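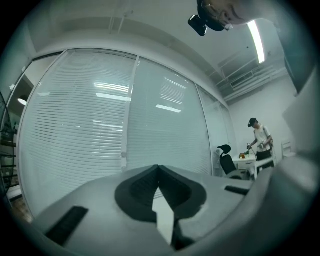

티켓 번호: 3580
제목: 104호 회의실 유리 칸막이 블라인드 각도 불일치 및 복도 쪽 유리 조명 반사
등록일: 2023년 8월 3일
요청 부서: Ullham 사무동 운영
처리 부서: Protine 시설지원
분류: 실내 마감 / 창호 / 블라인드
우선순위: 보통
상태: 종결(후속 항목 하나 이관)

최초 접수 내용

104호 회의실의 유리 칸막이 안쪽에 설치된 흰색 가로 블라인드와 관련해 두 가지 증상을 접수합니다.

첫째, 회의실 안에서 블라인드를 닫아도 넓은 패널의 하단 슬랫이 끝까지 눕지 않습니다. 조절봉은 더 돌아가지 않는데 복도에서 보면 아래쪽에 틈이 남습니다. 중간 패널과 좁은 패널은 정상적으로 닫힙니다.

둘째, 복도 쪽에서 유리를 보면 천장 형광등이 가로로 길게 비칩니다. 회의실 사용 여부를 블라인드 틈으로 확인하는 직원이 많은데, 반사 때문에 안쪽이 보이지 않아 회의 중에 문을 여는 일이 반복됩니다.

6월 조명 교체 이전에는 두 번째 증상에 대한 문의가 없었습니다. 첫 번째 증상은 시작 시점을 알 수 없습니다.

자산 정보

위치: 사무동 104호, 복도 측 유리 칸막이
유리: 고정형, 흰색 세로 프레임으로 구분
블라인드: Jaiswal 가로형, 흰색, 패널별 독립 설치
설치 방향: 회의실 안쪽
조명: 복도 천장 형광등, 6월에 등기구 교체
관련 도면: Platutby 실내 마감 도면, 칸막이 상세
보증: 블라인드 만료, 등기구 유효

패널 명칭은 이 티켓에서 복도 쪽에서 보았을 때를 기준으로 합니다. 왼쪽이 넓은 패널, 가운데가 중간 패널, 오른쪽 모퉁이 쪽이 좁은 패널입니다. 회의실 안에서 작업할 때는 좌우가 바뀌므로 작업 지시에는 명칭만 사용합니다.

처리 기록

[접수 확인]
증상별로 티켓을 나누지 않고 한 건으로 처리합니다. 두 증상의 원인은 다를 가능성이 높지만 점검 시 회의실을 한 번만 비우면 됩니다. 예약 시스템에 점검 시간을 등록했습니다.
요청 부서에 다음 사항을 문의했습니다. 블라인드를 닫을 때 조절봉을 어느 방향으로 돌리는지, 완전히 내린 상태에서 돌리는지, 최근 슬랫을 물로 청소한 적이 있는지.

[요청 부서 회신]
조절봉 방향은 사용자마다 다릅니다. 블라인드는 보통 내려 둔 상태로 사용합니다. 청소는 마른 먼지떨이로만 한다고 확인했습니다.

[현장 점검, 블라인드]
상부 레일 고정 상태: 이상 없음. 손으로 밀었을 때 유격 없음.
조절봉 연결부: 이상 없음. 헛도는 구간 없음.
상단 슬랫: 닫힘 위치까지 회전함.
하단 슬랫: 닫힘 위치에 도달하기 전에 정지함. 조절봉을 반대로 돌려도 같은 구간에서 정지함.
승강 코드: 좌우 길이 차이 있음. 하단 바가 중간 패널 쪽으로 처져 있음.
사다리 줄: 하단 바 고정 캡 한 곳에서 꼬인 상태로 물려 있음.

하단 슬랫이 돌지 않는 직접 원인은 꼬인 사다리 줄로 판단합니다. 앞쪽 줄과 뒤쪽 줄의 유효 길이가 달라져 아래로 갈수록 각도가 어긋납니다. 조절봉을 억지로 돌린 흔적은 없습니다. 기어 교체는 불필요합니다.

[현장 점검, 유리 반사]
복도에서 서서 본 높이, 의자에 앉은 높이에서 각각 확인했습니다. 넓은 패널에는 위아래로 나뉜 가로 반사가 있고, 중간 패널에는 짧은 반사가 있습니다. 블라인드를 열거나 닫아도 반사의 위치와 길이는 바뀌지 않습니다. 보는 위치를 옮기면 반사도 따라 이동합니다.
유리 표면을 마른 천으로 닦은 뒤 다시 확인했으나 변화가 없었습니다. 얼룩이나 필름 들뜸은 아닙니다.
복도 등을 끄면 해당 반사가 사라집니다. 회의실 내부 등만 켠 상태에서는 슬랫 사이로 안쪽이 구분됩니다.

따라서 반사는 블라인드 고장과 무관합니다. 복도가 회의실보다 밝을 때 유리면 반사가 슬랫보다 먼저 눈에 들어옵니다.

[조치 1차]
넓은 패널 블라인드를 끝까지 내린 상태에서 하단 바의 고정 캡을 분리했습니다. 꼬인 사다리 줄을 풀고 앞뒤 길이를 맞춘 뒤 다시 끼웠습니다. 승강 코드는 매듭 위치를 옮겨 하단 바 수평을 맞췄습니다.
결과: 슬랫 전체가 닫힘 위치까지 회전합니다. 끝까지 올렸다가 내린 다음에도 하단 바 수평이 유지됩니다.
남은 문제: 고정 캡의 물림이 약합니다. 손톱으로 밀면 빠집니다. 동일 규격 부품을 요청합니다.

[부품 요청]
Jaiswal 하단 바 고정 캡, 흰색, 포장 단위 50개. 수량 1포장.
낱개 주문은 공급처에서 받지 않습니다. 남는 수량은 시설지원 자재함에 보관하고 같은 형식의 블라인드에 사용합니다.

[요청 부서 추가 문의]
반사를 줄이기 위해 유리 바깥면에 무광 필름을 붙일 수 있는지 문의합니다. 가능하다면 눈높이 구간만 시공하고 싶습니다.

[회신]
무광 필름을 붙이면 조명 반사는 퍼져 보이지만 안쪽 형태도 흐려집니다. 사용 여부를 밖에서 확인하려는 목적에는 맞지 않습니다. 또한 칸막이 외부 마감 변경은 Platutby 도면 개정 대상입니다. 이 티켓에서는 진행하지 않습니다.
대안은 다음과 같습니다.
가. 복도 등기구에 확산 커버를 추가한다.
나. 해당 구간의 복도 등을 별도 회로로 나누어 밝기를 낮춘다.
다. 출입문 옆에 사용 중 표시판을 단다.
가 항목은 등기구 보증 조건을 확인해야 합니다. 나 항목은 배선 작업이 따릅니다. 다 항목은 바로 적용할 수 있습니다.

[요청 부서 결정]
다 항목을 우선 적용하고 가 항목은 견적을 받은 뒤 판단하겠습니다. 나 항목은 제외합니다. 표시판은 미는 방식으로 부탁드립니다. 자석식은 옆 회의실에서 분실된 적이 있습니다.

[조치 2차]
고정 캡 입고 후 넓은 패널 하단 바의 캡을 전부 교체했습니다. 중간 패널과 좁은 패널의 캡은 물림이 정상이어서 그대로 두었습니다.
세 패널의 블라인드를 모두 닫고 복도에서 확인했습니다. 하단 틈 없음. 패널 사이 흰색 프레임 옆의 좁은 빛샘은 설치 간격에 따른 것으로, 도면 허용 범위 안에 있습니다.
출입문 손잡이 위쪽에 미닫이 표시판을 부착했습니다. 문구는 사용 중 / 비어 있음입니다.

[재확인 요청]
블라인드를 반쯤 올린 상태에서 조절봉을 돌리면 하단 슬랫이 포개져 각도가 맞지 않는다는 연락을 받았습니다. 현장에서 같은 현상을 확인했습니다. 이 형식에서는 정상 동작입니다. 포개진 슬랫은 하단 바 위에 쌓여 있으므로 회전하지 않습니다. 완전히 내린 뒤 각도를 조절하십시오.

사용 안내(회의실 내부 게시용)

블라인드는 끝까지 내린 다음 조절봉을 돌립니다.
조절봉이 멈추면 더 돌리지 않습니다.
올릴 때는 슬랫을 수평으로 둔 상태에서 코드를 당깁니다.
하단 바를 손으로 잡아당겨 수평을 맞추지 않습니다.
슬랫 청소는 마른 도구로 합니다. 유리용 세정제는 천에 묻혀 유리에만 사용합니다.
하단 바가 기울거나 캡이 빠진 경우 패널 명칭을 적어 시설지원에 접수합니다.

종결 사유

블라인드 각도 불일치: 해결. 원인은 사다리 줄 꼬임과 고정 캡 물림 불량.
유리 조명 반사: 결함 아님. 표시판으로 대체 조치.
확산 커버 견적: 조명 담당으로 이관. 이 티켓에서는 추적하지 않음.
잔여 자재: 고정 캡, 시설지원 자재함 블라인드 칸에 보관. 포장 겉면에 티켓 번호 기재.

종결 후 메모

자재함 목록에 고정 캡이 등기구 부속으로 잘못 등록되어 있어 블라인드 부속으로 수정했습니다. 같은 증상이 다시 접수되면 기존 티켓을 다시 열지 말고 새로 등록한 뒤 관련 번호란에 이 건을 연결하십시오.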